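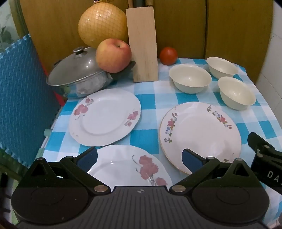
Chun-yin Yuen thinks I should stop setting the table before the cooking's done, and said so twice this morning: plates get in the way, bowls get steamed on, and the cloth ends up with sauce on it before anyone has sat down. Fair points, all written in the margin of the last entry. I still want to try it my way for one more week!

**Sun 24 November – Bilthorpe, small table**

What I'm after is a one-table supper, with cooking things at the back and eating things at the front, and no walking to and fro with hot pans. The table is 90 cm along the long side, so it's tight, but I love how much you can get on it once you stop treating the back edge as wasted space.

Layout as tried today:

- plates near and middle, three of them
- bowls at the rear right, in a cluster
- lidded pan at the back left
- knife block between the pan and the bowls
- fruit and the tomato wherever there's a gap

The pan is the greedy one. It's the long handle that does it, much more than the pan itself. I want to try it with the handle pointing straight back tomorrow, though then it may stick out past the cloth and somebody (me) will catch a sleeve on it. The Hornitz pan has two short handles and would sit better, but it's a good bit heavier and I don't fancy lifting it across the plates.

Bowls next. Stacked, they take up hardly any room, but then whoever is serving has to unstack them with one hand while holding a ladle. Spread out they're a pleasure to fill and a nuisance to reach past. I keep changing my mind on this one. With a bowl out in front of the knife block, the tomato ends up tucked away behind it, so small round things need to go somewhere else or they'll get forgotten till washing up. A shallow dish for them, perhaps. There's one in the Bitar box, I think.
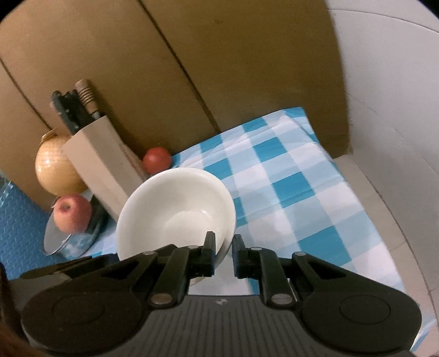
Cloth: still very happy with the checks. They make lining things up so easy – I can put a plate back where it was by counting squares, no tape needed. My one grumble is the overhang on the right, where it's creased and folded, and I'd like that side pressed before we do another layout. Clips might help too. Navex clips are in the second drawer, if they haven't wandered off again.

Soup test for the bowls: 400 ml each is what I'd like to serve. Haven't measured yet. A bowl plus that much soup should come to 605 g if my sums are right, so weigh one full and check.

To do:

- iron the cloth
- pan handle straight back, then try it angled
- find the shallow dish
- ask Chun-yin to lay it out the other way, cooking first, and time us both. I got mine down in 21 minutes including the fuss over the bowls

Soup is leek and potato, by the way. Bring bread.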